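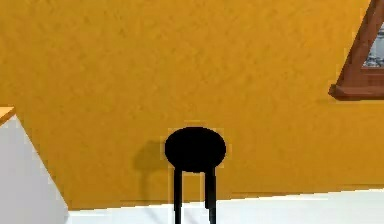

It would be nice, Qistina Liem wrote underneath, if somebody told the thing that a stool is for sitting on.

She had typed it into the comments box at eleven minutes to lunch, and by noon it was the most popular remark in the history of the Flerneck kitchen file. Herman Rahman gave it a thumbs-up. Wanda Van Dusen gave it a heart, which at Zastholm counted as insubordination.

Before Jilteo came, the four of them had written the practice rooms themselves. Herman did walls. He had opinions about yellow. Wanda did light, and Melati Yeoh went over everything at the end, moving things a hand's width and moving them back. A kitchen took a week. Jilteo did 60 before breakfast and sent a cheerful note asking whether anyone would like to approve them.

So now they approved. You got a room, you clicked Plausible or Implausible, you got another room. On the first morning Melati clicked through 979 and went home with her wrist in a tea towel.

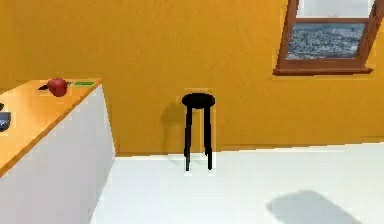

Render: Jilteo / Flerneck kitchen, courtesy Zastholm

"There's a knife next to the apple," said Herman. "Is that plausible?"

"Where do you keep yours?"

"In a drawer. I'm not an animal."

"What's the green thing?" said Wanda.

They all leaned in. Under the old system you would have walked over and asked whoever put it there, and they would have told you at length. Melati typed the question into the box. Jilteo thanked her for her engagement.

Mr. Achterberg came by at 20 past two to ask how everyone was finding the extra time. Wanda said she was finding it mostly in the afternoons. He wrote that down.

When he had gone, Herman opened the colour settings, which he was no longer supposed to do, and made the wall very slightly less yellow. He looked at it for a while with his head on one side. Then he put it back the way it was and clicked Plausible, and the next kitchen came up.

"Oh, for heaven's sake," said Melati. "Move the stool."

By Nithin Mathew | March

Contact the editors | © Nithin Mathew | Back to top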